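Friday, teleop notebook, Grodcombe bench

Sim session, bedroom + cabinet tasks. Writing this up between runs so excuse the state of it.

Started 9.40. Headset ok, left controller drifting again after the Nutent update. Re-zeroed twice. Second time it held. If you pick this up on the next shift, zero it BEFORE loading the room, otherwise the wrist comes in rolled and you waste the first demo sorting it out.

Total in the set before today: 944 demos. Target for the Preradthorpe handover is 3457, which nobody here agreed to but there we are. I want the tidy-up task finished first, then doors.

Tidy-up. Operator starts with the hand open and parked low, then goes to the bed side. Rule from last week still stands - open fingers at the start of every demo, no exceptions, or the first 200 steps are full of the gripper twitching while the operator makes up their mind. Wrist view at the start pose has the dark red wall on the left, tiles and the bed over to the right. Teddy is well to the right so the first move is always a swing of the wrist. I keep wanting to reach first and swing second. Doesn't work, you lose sight of the bear and then you're fishing.

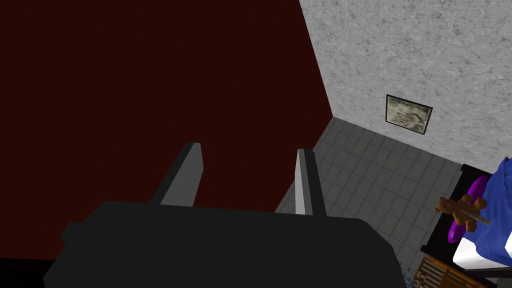
Things that went wrong (tidy-up)

- Bear and the silver thing lie over each other. Came at it from the bear's right side and pushed the utensil along with it. Come from the other side, slower.
- Purple cushion is behind the bear and it's soft in the physics, or soft enough. Close the fingers too deep and you get cushion as well. Threw three demos away for that.
- Blue blanket: leave it alone. Brushing it costs frame rate and then my hand lags and I overcorrect.
- Pauses. I stop to think with the trigger half in. The policy learns the pause. Must stop doing that, or trim them after.

Kept 6 from the morning. Poor, but they are clean ones.

Break. Tea. Changed the gain on the right arm, was 1.0, now a bit lower, feels better close in and horrible for big moves. Might put it on a pedal.

Doors, after lunch

Same flat. Two arms now so both controllers, and the head view, which comes in badly tilted at this pose. You get used to it after a few goes but the first ones are ugly. Pick a straight edge on the cabinet and steer by that. I was using the yellow bars in the glass door.

Tried for both hands up at the cabinet before touching anything. Left goes near the white bracket at the base, right waits lower, by the foot, fingers apart. Kolář mapping has the elbows swinging out when both hands go forward together, so I brought the left in first and then the right. Seems to keep the elbows quieter. Not sure yet, only a handful of tries.

Also not decided wether the white bracket counts as the handle for this task. The task file says "pull" and nothing else. It looks like a door pull but it is very near the floor. Have asked Preradthorpe. Until they answer I record the approach only and cut there, no contact.

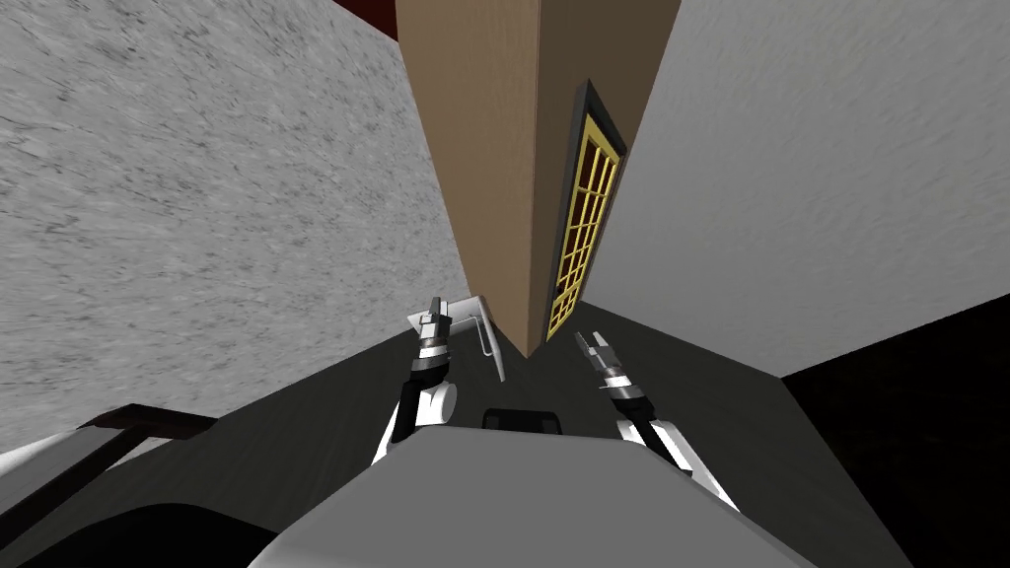

To do

- Answer from Preradthorpe about the bracket, then rewrite the task line so it says which part to hold
- Pedal for the gain
- Level the head view, or at least let the operator level it. The tilt is making everybody slow
- Trim script: drop anything where both hands are still for up to 200 steps. Check it doesnt eat the start pose
- Left controller back to Nutent if it drifts again. I've had enough of it
- Mark the door approaches as partial in the log, seperate folder, don't count them towards the 3457

Stopped 16.15, eyes gone. Room saved as is, gripper open, start pose not changed.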